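About Korna

G'day, and thanks for stopping by! I'm Yupin Phetsri, and I run Korna, a small gunsmithing and holster shop on the main street of Kasthorpe. If you've come in for a sling swivel and left an hour later after a yarn about recoil pads, you already know me.

I started out stitching leather rifle slings on my mum's old machine, mostly for mates at the club. Then a bloke asked if I could fix the stock on his grandfather's side-by-side (a lovely old thing with a crack right through the wrist), and I said yes before I'd really thought about it. It took me most of November. I still reckon it's the repair I'm proudest of, even though I charged him far too little!

These days there are 3 of us. Iulian Vasiliu does the metalwork, so if your bolt is sticky or your trigger feels like dragging a brick over gravel, it goes to his bench. Hye-jin Kwak looks after scope mounting, the licensing paperwork and the phone, and she's much better on the phone than I am. I've kept the timber and leather for myself, being the boss and all.

We do stock repairs, recoil pads, bluing, sights and custom slings. Slings come in 67 colour and leather combinations, which got a bit out of hand, but people keep ordering the strange ones. We've now made almost 600 of them. Safe storage is a big thing for us too, so we stock cabinets and trigger locks from Zonard and we'll talk you through the storage rules for your licence class.

What we don't do: conversions, anything unlicensed, or rush jobs the night before duck opening. Please stop asking about that last one, you know who you are.
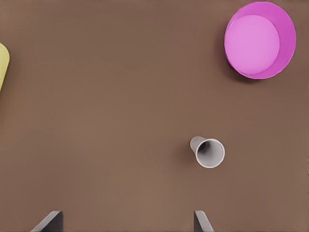

Pink bowl on a brown tabletop, seen from above.

We moved into the bigger shop on July 14, 2021, and there's finally room to park out the back. Ring ahead if you're bringing in a firearm so one of us is free to check it in, and have your licence on you. If it's just a sling or a chat you're after, wander in any time the door's open. Hope to see you soon!

Yupin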